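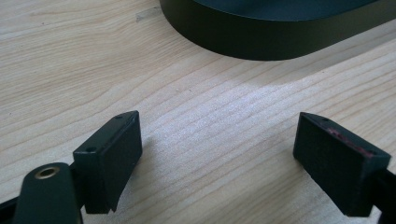
Wrist cam tracking drops out when I get low over the table

Perception and Tracking > Visual odometry

graveltooth
Posted 2023-11-09

Hi all, longtime reader, second time posting. I'm using a hand-held gripper with a camera on it to record pick and place demos, then turning the video into trajectories and training a policy on those. The tracking part is what's killing me. I'm on the Radham pipeline with mostly stock settings, and up high it's great, I get a nice smooth path and the loop closes when I come back to the start pose.

Then I drop down toward the table and it goes to mush. The view is pretty much all pale wood, fingers wide open at the bottom, one dark thing up at the top edge, and a big bright patch on the grain right between the fingers. Feature count falls off a cliff. Sometimes the tracker hangs on and sometimes it decides I've teleported sideways and the whole demo is trash.

I have 848 demos recorded and it only accepts a bit more than half of them. I really, really don't want to record them again. Is there a setting I'm missing, or is this just how it goes with plain tables?

padlock_ferret
How many features is it asking for per image? Radham ships with 400, which is fine for a cluttered room and pretty bad for what you have. Bump it to 2,000 and lower the corner threshold while you're in there. Wood grain does have corners in it, they're just weak ones, and the default threshold throws them all out.

It'll run slower but you're processing offline so who cares.

oldmanquat
I'm going to disagree with that. Grain is the worst thing you can hand to a corner detector. It's a bunch of nearly parallel streaks, so you get good constraint across the streaks and almost nothing along them. Every patch looks like the patch next to it if you slide along the grain. You crank the feature count and now you've got a couple thousand points all happy to agree on the wrong answer. "Teleported sideways" is pretty much what I'd expect to see.

And the bright patch is worse. It's partly reflection, so it moves with the camera and not with the table. Any points the tracker picks up in there are lying to it.

graveltooth
Hm, okay. The grain does run on a diagonal, lower left up to the right, and now that you say it, the jumps do seem to go more or less that way. I only checked a few of them though.

padlock_ferret
I've run this on butcher block with the count turned up and it was fine, so I don't buy that it's hopeless. The outlier rejection deals with most of it.

oldmanquat
Butcher block has seams. Seams are great! A plain tabletop doesn't give you those.

tinroof_delia
Can I ask the boring question — are you masking the fingers?

They take up a big chunk of the bottom of the view, and they've got exactly the kind of strong little corners a detector loves. The beveled edges, the little round holes, that brass ring on the left side. All of that is bolted to the camera. So when the table goes blank, the strongest features left are the ones that never move, and the tracker concludes you're standing still. Then you lift off, the room comes back, and it has to explain how you got from there to here. Boom, jump.

I lost most of February to this one.

graveltooth
I have a mask! But I made it with the fingers closed. I recorded a closed pose, painted over it, and called it a day.

So with the fingers spread the mask is covering the bit of bare table in the middle and the fingers are hanging out in plain view. Wow. Okay.

tinroof_delia
Yep, that'll do it. Make the mask from the whole range of travel. Open and close the gripper slowly over something plain, take the union of everything the fingers touch, and grow it by a few pixels. Don't forget the arms and the bars behind the fingers, they swing too.

padlock_ferret
If you do the union you lose a ton of the table view, though. A per-image mask keyed to the finger opening would be nicer. Do you log the gripper width?

graveltooth
I get it from the markers on a different rig but this one doesn't have that hooked up. There's a pinkish streak along the top edge of the right finger, I wonder if I could just track that by color, ha.

oldmanquat
Please don't build your width estimate on a smudge. It'll rub off halfway through a batch and you'll be back here asking why.

The union mask is fine. You weren't getting anything good out of that part of the table anyway. What you want is to get through the low section on the IMU and pick vision back up afterward. Look at how long the blackout lasts. If it's under 2 seconds and your IMU calibration is decent, the drift is survivable. Mavier has a plot for this in its tools folder, you can run it on Radham output if you rename the columns.

hexbolt_sam
Jumping in from the cheap seats. Put stuff on the table? A printed placemat, some tape, a magazine. Five minutes of work and the tracker is happy forever.

graveltooth
That helps new demos but not the ones I already have. I also kind of want the policy to work on a bare table, so I'd rather not train it on a placemat.

hexbolt_sam
Fair. Stick it outside the work area then. The wide lens will catch it for most of the motion. And move your lamp, or hang a sheet of paper in front of it.

padlock_ferret
Seconding the lamp. Whatever we disagree on, that glare isn't doing anybody any favors.

graveltooth
Update for whoever finds this later. I redid the mask as a union over the full travel, arms included, and reran the rejected demos overnight. No other changes. A big batch of them came back, and the paths look sane when I overlay them.

Then I tried 2,000 features on what was left. Mixed bag! A few more got accepted, but a couple of those have the slow diagonal slide that oldmanquat was talking about, so I put it back to 400 for now. Next up is the blackout plot, once I figure out why Mavier hates my timestamps.

tinroof_delia
Mavier wants nanoseconds, Radham writes seconds. Multiply and cast to int before you export.

graveltooth
That was it, thank you. Plot's running.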